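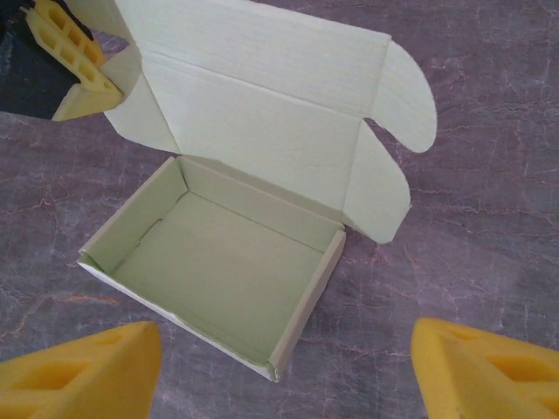 Last updated: 2026-01-25

A former member of the Prirkudthorpe City Council has agreed to plead guilty to one count of filing a false financial disclosure statement, according to court papers made public this week. The plea would end a case that has followed the council since the paving contract for Bustutari Avenue was awarded to Ladance, a local construction company.

The former council member, who represented the Second Ward and resigned in August, is accused of leaving consulting payments from Ladance off two yearly disclosure forms. The payments came during the same months that the council's public works panel, on which the member sat, was reviewing bids for the avenue.

City rules require every elected official to list any source of outside income above $100. The forms are signed under oath and kept by the city clerk. Prosecutors say the member signed both forms with the section on outside income marked "none."

Under the written agreement, the state will not bring a bribery charge. The filing says investigators did not find proof that the payments were made in exchange for a vote. The former member voted in favor of the contract, which passed the full council 7 to 2.

A judge still has to accept the plea. The charge is a misdemeanor and carries a possible jail term, though the agreement recommends probation, a fine and a ban on holding city office. The judge is not bound by that recommendation. A hearing date had not been set when the papers were unsealed.

The defense attorney said in a short statement that the former council member "takes full responsibility for the forms" and looks forward to putting the matter to rest. The attorney declined to answer questions about how much was paid. The amount is blacked out in the public version of the filing, along with the name of the bank where the money was deposited.

Ladance has not been charged. A company spokeswoman said the consulting work was real, that it concerned a project outside the city, and that the firm had no duty to report it to Prirkudthorpe. She said the company had given investigators everything they asked for.

The questions about the contract started with a losing bidder. Brøndum, an engineering and road building firm, filed a protest with the city two weeks after the award. Its bid had been lower, but the public works panel scored it behind Ladance on schedule and past experience. The protest was turned down by the city manager's office, and Brøndum did not take the matter to court.

The protest did lead to a records request, and the city released 561 pages of emails, score sheets and meeting notes. Among them were messages between the council member and a Ladance manager about an invoice. Those messages were sent on to the city auditor, who passed the file to state prosecutors. The court papers quote from only one of them, in which the council member asked that future invoices go to a home address.

City officials said the avenue work will go on as planned. The first stretch, between the rail crossing and the high school, was finished last fall. The second stretch is to begin when the weather allows. The city attorney told the council in a memo that the contract could be reopened only if Ladance were found to have broken its terms, and that nothing in the plea agreement says it did.

Some residents along the avenue have asked for the work to be bid again. At the last council meeting, 23 people signed up to speak on the subject, and the public comment period was extended so that all of them could be heard. Several said they had no complaint about the paving itself but wanted to know why the disclosure forms had not been checked. Others were worried that a new round of bids would leave the road half done for another year.

One shop owner told the council that the detour had already cost her a summer of business. "I want it honest and I want it finished," she said. "I don't see why I have to pick."

The clerk's office confirmed that it does not compare the forms with other records. Staff make sure that each form is signed, dated and turned in on time, and then place it in a file that the public may ask to see at the counter. The forms are not posted online. State law leaves it to cities to decide whether to review them further, and Prirkudthorpe has never had a rule on the point.

That may change. Two council members have introduced a measure that would put the forms on the city's website and have the auditor review a sample of them each year. It would also require members of the public works panel to state in writing, before they score any bid, that they have no financial tie to a bidder. A false statement would be grounds for removal from the panel.

The auditor's office supports the measure but has told the council that it would need another part-time position to do the reviews. The cost of that position has not been worked out. The council president said the measure would go to the rules panel first – a step that usually takes a month or more – and that she expected changes before it came back for a vote.

A separate proposal to bar council members from doing paid consulting for any city contractor was withdrawn before it could be discussed. Its sponsor said the wording was too broad and would have covered members who hold ordinary jobs with companies that sell supplies to the city. He plans to bring back a narrower version.

The Second Ward seat was filled by appointment after the resignation. The appointed member, who was not on the council when the contract was awarded, has said she will run for the full term. Two other candidates have picked up papers, but neither had returned them to the clerk by the end of the week.

The plea agreement requires the former member to cooperate if prosecutors ask for more information about the contract – a common condition in such agreements. A spokesman for the prosecutor's office would not say whether the investigation is still open. He said the office would have no further comment until after the plea hearing.

Copies of the charging document and the plea agreement, with some lines removed, are available from the county court clerk. The city auditor's file has not been released.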